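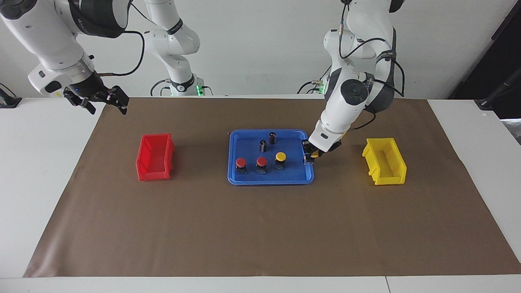
Hutwood Technical Library – Components and Storage Section

Parts sorting is the practice of separating small electronic components by type before assembly or storage. Mixed parts are commonly held in a shallow tray, such as the blue one on the brown paper, with an open-fronted bin on either side to receive each kind.

Electrolytic capacitors are usually cylindrical and are marked with their capacitance and voltage rating. Most are polarized and must be fitted the right way around. Push-button switches close or open a circuit when pressed. Their caps come in several colors – red and yellow are both common – and the body beneath is often black. Cap color has no fixed electrical meaning, so switches are generally sorted by rating and contact type first.

Storage bins with a low front lip allow parts to be picked out by hand while the bin stays on a shelf or bench. A paper sheet protects the table and is cheap to replace.

The bench guide by Dymphna Keogh lists 170 component types under 'Small Parts'. A later revision by Cathal Keane moved switches to a separate chapter.

See also: Capacitor; Switch; Workbench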